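Glykeria Lazaridis
3 October 2026

My neighbour asked me again when a robot will empty her dishwasher. I promised a proper answer, so I write it in pieces.

First piece. In a factory, yes, machines do chores very well. At Petridis they have one cell that moves the same lid all day. But the lid always comes in the same position, and people worked long to make it so.

A kitchen is the opposite. My forks are never in the same position. One cup is glass, the next is heavy, and somebody left a spoon inside.

Napaporn Nuchit asked what a small arm must learn before cups. My answer: pick up one thing, from a place you know, and put it in another place you know. It sounds like nothing. Try to write down how your own hand does it — I needed 2 evenings and I was not satisfied.

Small arm, green cube, paper on the table. 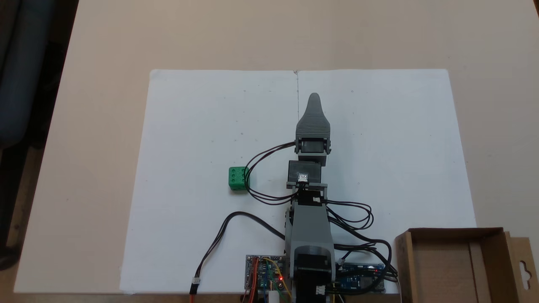
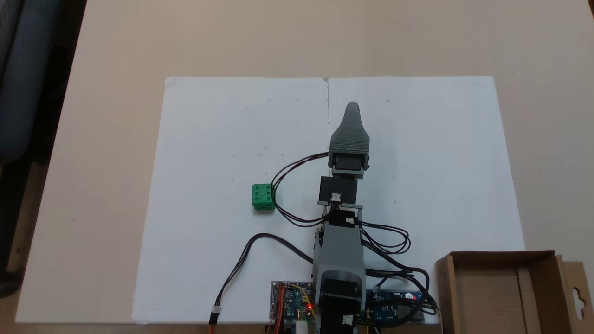

So, can they do the housework yet? Mine is a boring answer. One chore, in one house, with somebody watching: sometimes. All the chores, in any house: no.

I would be happy with a machine that only pairs socks. Lerato Nkosi says socks are harder than plates, because cloth changes its shape when you touch it. I think she is right.

Next week I will write about the shop floor at Cevport, if I get the permission.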